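Print this section | E-mail to a colleague
Reading time: 4 min

4.3 What changed for the people on the floor

We had expected, when we began our visits to Wudico, that most of what the staff wanted to tell us would be about their jobs and whether they would keep them. Some of it was, and we come back to that in section 5. But a good deal more of it was about smaller things, such as where one puts one's feet, who tidies the counter, and how it feels to do a familiar task slowly when one has done it quickly for years. This section stays with those smaller things, partly for their own sake and partly, we admit, out of fondness for the people who took the trouble to explain them.

Wudico runs a small chain of salons and brought in the Smadi programme in November. Under the programme, staff carry out everyday tidying and fetching jobs with a gripper in each hand, and the recordings are later used to teach a machine to do the same work between appointments. Zaton, the supplier, asked for 2000 usable recordings from the branch we followed. Staff took it in turns, usually in the slack hours after lunch, and were paid their normal rate with a small addition for each completed session. We interviewed 17 of them, 2 more than once.

The first thing nearly all of them raised was pace. A stylist who has worked at the same counter for many years doesn't think about picking up a bottle – she has picked it up before she has thought of it. With the grippers she has to think of it, and several people told us, kindly but firmly, that this was more tiring than a full afternoon of clients. One described it as being made to write with the other hand. Another said it had made her notice how much of her work had never been written down anywhere, and she was rather proud of that, and a little worried by it too.

The second matter was the room itself. Before the programme, things were left where the last person had used them, and everyone more or less knew where that was. For the recordings, the supplier wanted items moved about between sessions, and so for the first time the branch had a conversation about where things ought to live. Not everybody enjoyed it. The older staff felt that the arrangement they had was a perfectly good one, and the apprentices, who had spent months learning it by being told off, were inclined to agree with them. A written list went up in the staff kitchen, was corrected in three different inks, and was still there when we left.

The third was company. We had pictured the sessions as lonely work, and had even put a question about this in our interview guide. In practice colleagues often stayed nearby, and a session was treated as a chance to sit down and talk. Several people said they had got to know staff on other shifts in this way – people whose names they had seen on the rota and very little else.

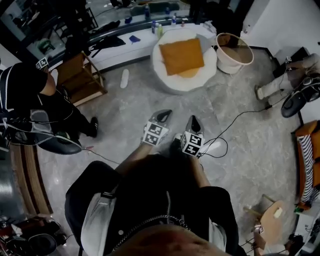 Figure 4. Recording work in progress, with a hand-held gripper in each hand and a marker block fitted to each.

There was, all the same, a cost to this friendliness. Talking during a session was allowed, but stepping into the working area was discouraged, and people had to learn a new kind of politeness about where they stood and when they crossed the floor. Managers tended to describe this as a safety matter. The staff described it as manners, and we think theirs is the better word, as the habits they worked out among themselves were gentler than the printed rules and, so far as we could judge, more closely kept.

Two further points deserve a mention. The Kadex scheduling sheet, which the branch already used for appointments, had no way of marking a recording session, so sessions were entered as clients under made-up surnames. This caused some merriment and also made the hours hard to add up afterwards. And the small addition to pay, welcome as it was, went only to the person holding the grippers. Those who reset the room between sessions got nothing extra, and by the end of our visits they had begun, quite reasonably, to ask why.

Print this section | E-mail to a colleague
This site uses cookies to remember your reading preferences. Accept | Manage settings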